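Desk setup help for people working from home

The Simville library has added a home office hour to its spring program, starting in March 2024. It is open to anyone who does paid work or school work from a desk at home. Bring a sketch of the desk and a list of what sits on it.

Most of the questions so far have been about the router. Put it at one end of the desk or on a shelf above it, with the antenna upright, and keep papers off the top. The laptop goes in the middle, straight in front of the chair. Phone to one side.
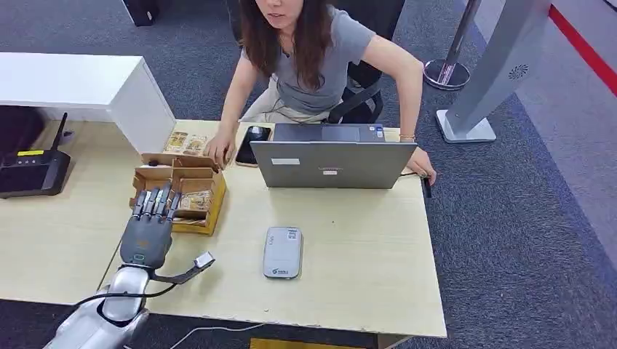 Small items are the other common complaint. A shallow box with compartments will hold adapters, clips and spare pens, and a lid keeps the dust out. Label your chargers before they go in. Leave 20 inches of clear desk in front of you if you write by hand.

Sessions are limited to 10 people and run in the Baudry Room. Reynaldo Aquino is taking names at the front desk. The next series will be in September.

Comments

Trerkau14: Is there parking behind the building now or is it still closed off?

M. in Simville: Signed up last week. I would like something on chairs too, mine is shot.

deskbound: We used an old tackle box for the cables. Works fine.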